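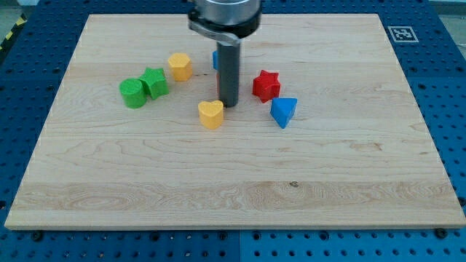 Shape blocks on the sorting board, gripper lowered.

Can a bench arm sort small parts yet, or should I keep doing it by hand?

Posted by Ramwood

I run a small workshop that makes and repairs wooden and plastic learning toys. Most of the work suits one person, but the sorting doesn't. Returned sets come in mixed, and every block has to go back to its own tray by shape and colour before it gets checked and packed. In March we handled 641 sets. At the moment I do the sorting in the evenings, and it takes up most of them.

The layout in the photo is the kind of thing I want handled: stars, a heart, a cylinder, a triangle, a pentagon, in green, yellow, red and blue, lying on a flat board in no particular order. Some pieces touch. The two green ones on the left, the cylinder and the star, are a fair sample of how they land when a bag is tipped out gently. When a bag is tipped out the way I do it at nine in the evening, they land in a heap.

What I would like to know:

Is there an arm and software combination at hobby or light trade prices that can do this without someone standing beside it?

Do I need a suction cup, or two fingers, or something else? The tops are flat on most shapes, but some of my blocks have a slightly ridged surface and I don't know if a cup will seal on that.

How much does it matter if blocks are touching, or lying on their sides?

I can do basic wiring and have written small programs, but I have never set up a vision system. Bench space is not a problem. Noise is, after eight, as the neighbour's bedroom is on the other side of the wall.

A related thing, less urgent. If an arm can sort blocks, can the same arm wipe down the trays, or put cutlery away, or fold the cloth bags the sets go out in? My partner has asked, and I would like to give a proper answer.

Elsie Lambert

I maintain pick and place cells for a packaging line and have built two small bench setups at home, so I'll take these in order.

Sorting by shape and colour from a flat board is well within reach. With separate blocks, even light and a plain background, finding each piece and its centre is routine. Pale wood is a reasonable background for green, red and blue. Yellow is the one to watch. Yellow plastic on pale maple under warm bulbs gives poor contrast, and your heart and pentagon will be the pieces that get missed. Use a neutral white light, or lay down a matte grey sheet.

The first thing to get right is the position of the board. Bolt it down or put stops against it. If it creeps by a few millimetres over an evening, every pick is off by the same amount and you will blame the camera. A printed square marker fixed to the table gives the software a reference it can check at the start of each run. Put it where the arm does not block the camera's view of it. Keep it flat, keep it clean, and don't laminate it with anything glossy.

Suction or fingers: for flat-topped blocks, start with suction. A cup comes down from above and needs no clearance at the sides, so touching pieces are much less trouble. Fingers need a gap on two sides, and a star gives them very little to close on squarely. The ridges are a fair concern. Printed plastic often leaks at the lines. A soft bellows cup with a thin lip copes with fine ridges, and a hard flat cup generally won't. Buy one of each and test by hand with a syringe before you buy an arm. It costs very little.

Pieces on their sides are harder. A triangle showing you a rectangular face looks like a plain block from overhead. You either train the system on every resting position or have it push doubtful pieces into a reject tray. I would do the second. On my own setup I ran a test of 436 picks with blocks spread out by hand, and 3 went wrong, all of them tipped pieces. Then I tipped the bag out as you describe and stopped counting, as it needed help every few minutes.

So for unattended running, you need something that spreads the heap first. A shallow vibrating tray will do it. It will also be the loudest part of the system, along with the vacuum pump, so put the pump in a padded box with an air gap and plan to finish by eight.

Wiping trays: possible if the tray is always in the same place, and a poor use of the arm. Cutlery: shiny, overlapping, and hard for most low-cost depth cameras. Folding cloth: no, not at this price and not at a speed you would put up with. Rigid parts with known shapes are the easy end of the field - cloth is close to the other end.

Gil

just get a coin sorter type thing with holes cut in it. no robot needed. my uncle made one for bolts

Dolero

Gil's idea works for bolts because they differ in size. It would not separate a red star from a green one, and a heart will jam in most slots. You could still use a sieve as a first pass if your sets have large and small pieces.

I agree with most of what Elsie wrote. Two additions from my own bench.

Speed. Don't expect it to beat you. I sort faster than my arm does by a wide margin. It took over 224 seconds to clear a board I can clear in less than a minute. What you get is the time back while you do the checking and packing at the next bench.

Guarding. Even a light arm will pinch a finger against a board. Put tape on the floor or bench to show its reach, and wire the stop button where you can hit it with your elbow. Set the lowest height in software before you fit the tool, then set it again afterwards. I fitted a longer shaft, forgot the second step and drove it into the wood. The mark is still there.

Ramwood

Thanks, both. I'll do the syringe test with the two cups this week and find a quieter pump before I look at arms. The reject tray makes sense. I had assumed it needed to get every piece right, and I have to look at them all for cracks anyway.

Does anyone have a part number for a bellows cup that fits a top face about as wide as a thumbnail?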